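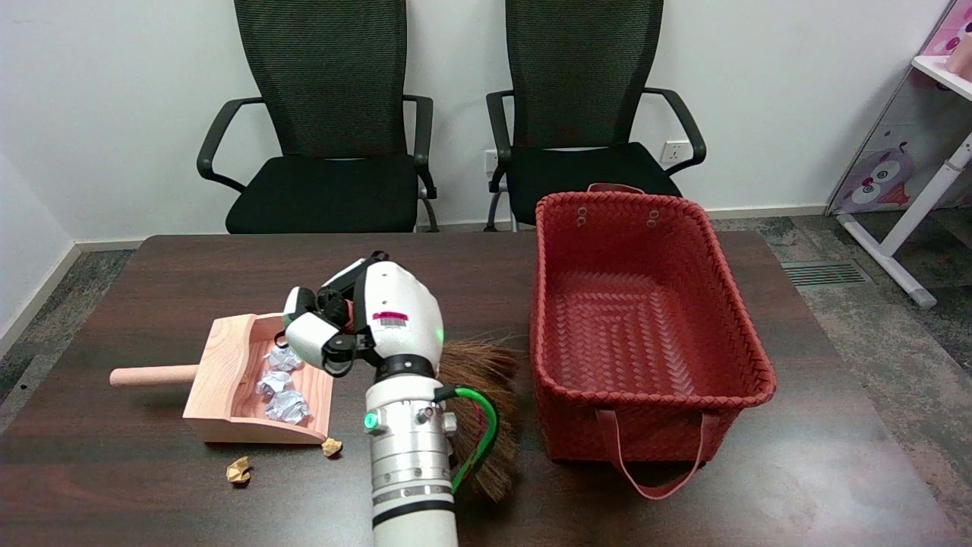 According to Broslow, the breakfast forum should keep its printed question cards, and the office was wrong to propose taking questions only through the online form. Many of the people who attend do not use the form, the objection ran, and a legislator answers a card read aloud with more care than a summary prepared by staff. The point was entered against the September draft and is accepted in part below.

2026-10-30
Civic Forum Workshop, Dellomside office
Entry: question handling for the pre-session forum

Work today was limited to sorting the questions received and testing the reading order. A total of 419 questions are on file, cards and online submissions combined. Duplicates have not been removed. The earlier practice of merging similar questions before review is suspended, as the merged wording in September lost the name of the road or district the resident was asking about.

Subject headings in use: school funding formula, road maintenance, broadband, local tax authority, and "other." The last of these is too large. Kulkarni recommends splitting out water and sewer, and this will be done before the next sort. Questions on the governor's appointments stay under "other" for now.

Reading order was tested with 28 questions drawn from the box. With each legislator held to two minutes, the set ran well past the time the hall allows. Four legislators have accepted. If all of them answer every question, the program cannot cover more than a small part of the set. Two arrangements were tried on paper:

First arrangement: every question goes to the full panel.
Second arrangement: each question goes to one legislator, with one other permitted a short reply.

The second is preferred. It does place more weight on the moderator, who must decide who answers first — the draft gives no rule for this. A rotation by seat was suggested and should be written up. Senate and House members should alternate where possible.

Predictions for the session. The Landen office asks that opening remarks be confined to bills the member expects to file or carry. Members' staff have not replied. No change to the invitation until they do.

Mailing. The notice to households stands at 3,000 copies. The proof still gives last year's entrance and must be corrected before it goes to the printer. The return address is correct.

On the objection noted at the head of this entry: cards will be kept at the door and on the tables. The online form will close the evening before, and its questions will be copied onto cards so that both kinds go into the same box. Staff will not rewrite them. Questions that name a private individual will be set aside and answered by letter.

Open items
Rule for first answer, to be drafted.
Water and sewer heading, to be added to the sort sheet.
Entrance on the proof, to be corrected.
Hall to confirm whether the second microphone may be used in the aisle.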